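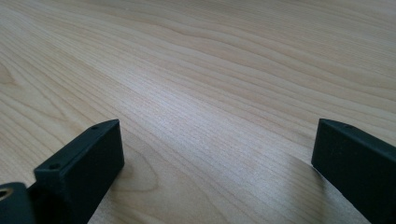
Fig. 1. Pale tabletop with fine, close grain. Note the bright band across the middle.

Week 3: Reading a Surface Before You Clean It

Welcome back, everyone. Last time Rekha Yadav took us through cloths and brushes, and I promised we would finally get to tables, so tables it is (I have been looking forward to this one!).

Start by finding the grain. On the top in Fig. 1 the lines run on a diagonal, then loosen into long, gentle waves farther back, and over on the left they bend into a wide loop. People call that last shape a cathedral arch, and you will hear me use the term all term long. Both solid wood and printed laminate can show it, so please don't decide what you have from the pattern alone - look at the edge, and look underneath.

Next, the sheen. Crouch until your eye is nearly level with the top and let the light slide across it. A finish tends to look washed out where the light lands and richer toward the corners, and it is very easy to mistake that for wear. Move your head and look again before you write anything down.

When you do wipe, use a barely damp cloth, go with the grain, and dry as you go. Two passes are plenty.

For next time: choose one table at home, sketch its grain on a single page, and mark where the light falls at your usual breakfast hour. Allow some 60 minutes. Pirjo Toivonen has spare sketch paper if you run short.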